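Community Help: Visiting and Membership
Posted in November by Siobhán Lenihan
Reading time: 2 minutes

Can a keeper talk be moved to suit a school party?

I am arranging a visit to Brunet Wildlife Park on behalf of a primary school, with 109 pupils and 14 adults attending. The park's timetable lists the tapir talk at 11.30 a.m., but our coaches are not due until noon. The booking form has no field for requests of this kind. I should be grateful to know whether the talk can be repeated for a group, how much notice is required, and whether the pupils may see the new calf, which I understand is being kept indoors with its mother.

Siobhán Lenihan

Morven Imrie, Visitor Services

Thank you for your enquiry. Keeper talks form part of the animals' feeding routine and their published times cannot be altered. A separate group talk may be arranged for any school party, subject to keeper availability, provided that the request reaches the Education Office at least 7 working days before the visit. Please quote your booking reference and state the year group. 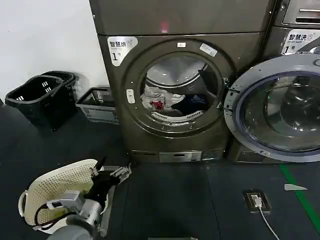

Group talks last twenty minutes and are given at the outdoor paddock rail. A party of your size would be divided in two, with the second half directed to the Aturero aviary until the first talk has finished. Adults must remain with their own half throughout, and the ratio on your risk assessment should be worked out on that basis.

The calf and its mother, Cakent, have access to the paddock on mild days. They are not called out for visitors. The indoor viewing window is closed to all parties until the veterinary team advises otherwise, and the Education Office is unable to make exceptions.

Eoin Mac Giolla

We went last spring and just asked at the gate. They fitted us in. Might be different now.

Rónán Geraghty

The previous reply should be treated with some caution, as requests made at the gate are now referred back to the Education Office. I would add that coaches approaching from Britbridge are directed to the lower car park, from which the walk to the tapir paddock is uphill and slow with younger children. Our own party arrived late for its talk as a result. I would suggest asking for a start no earlier than 1 p.m. and having lunch first. The covered picnic area must be reserved separately.

Contact Visitor Services | Copyright Brunet Wildlife Park | Back to top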